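Bail Conditions and Court Attendance in Cunero District
Final report, Criminal Justice Practice module
Last updated: March 30, 2018

1. Purpose of the project

The project examined whether the wording of bail conditions affects how well defendants understand what is required of them. It was carried out at the Munudham courthouse, with the permission of the listings office, over one term.

2. Method

The group observed 30 first hearings in open court. For each hearing we recorded the charge, the conditions imposed and whether the court explained them aloud. Cases involving defendants under 18 were left out. No defendant was interviewed, and no case is identified in this report.

3. Findings

In 8 hearings the conditions were read out without further explanation. Curfews and reporting duties were usually stated clearly. Conditions forbidding contact with a witness were less clear, and in three hearings the defence solicitor asked the court whether messages sent through a relative would count as contact.

The printed notice issued at Munudham runs to two pages. The address of the police station for reporting appears on the second page, after the general warnings. The notice used at Derkach places it at the top.

4. Limits of the study

The sample is small and comes from one court. Attendance records for hearings listed after July were not available to us, so no conclusion is drawn on missed dates.

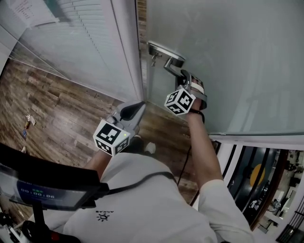
5. Recommendations

The court should adopt the Derkach layout for its notice. Contact conditions should state in plain words that indirect contact is included. A further study could compare results with those of the Plerberg court, where notices are given in more than one language.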